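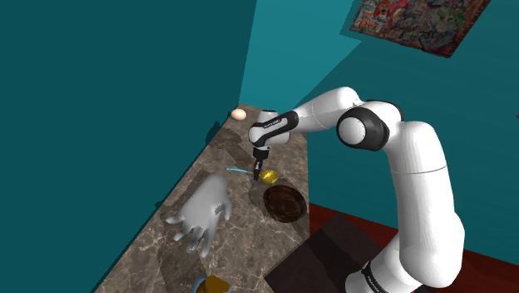
Lenka Malý wrote in to say that her sourdough starter smelled like nail polish remover, and that her sister had told her to throw the whole jar out. Please don't, Lenka! That question comes up so often that I finally gave in and put the usual ones on one page.

Why does my starter smell like nail polish remover?

It's hungry. Feed it twice a day for a few days and the smell should fade. If you see pink or orange streaks, or anything fuzzy, that's different, and then yes, it goes in the trash (jar and all, if you ask me).

How much do I feed it?

I keep 100 grams of starter and give it the same weight of flour and the same weight of water. People get very worked up over ratios. I did too, for a while, and had a spreadsheet and everything. My bread was no better than it is now.

Can I keep it in the fridge?

Mine lives there most of the week. I take it out the night before I want to bake, feed it, and feed it again in the morning. I left it alone for most of May once, and it came back after three feedings, a bit sulky but fine.

My dough is a puddle. What did I do?

Probably too much water for your flour. My basic loaf is 2 cups of bread flour plus a handful of whole wheat, and I hold back a splash of water until I see how the dough feels. Rafail Xenos emailed me about a loaf he had to pour into the pan – he'd swapped in cake flour. It does matter what's in the bag!

Do I need a Dutch oven?

No, but it helps a lot with the crust. I use an old Brolletti pot with a chipped lid. Before that I baked on an upside-down cookie sheet with a pan of hot water on the rack below, and we ate every one of those loaves.

How do I know when it's done?

I go by color and then by thumping the bottom, which should sound hollow. If you'd like a number, Oľga Ďurica uses a probe thermometer and pulls hers at 208 degrees in the middle. I tried it and liked it, then lost the thermometer.

Why is the middle gummy?

Either it came out too early or you cut it too soon. I know, I know. Wait until it's completely cool, even if that means hiding it from the family.

Can I freeze a loaf?

Sure. Slice it first, bag it, and toast the slices straight from the freezer. I do this with every second loaf now.

Will you mail me some of your starter?

I used to, but one envelope burst on the way to Millness and I've been shy about it ever since. If you live close by, send me a note and bring a clean jar with a loose lid.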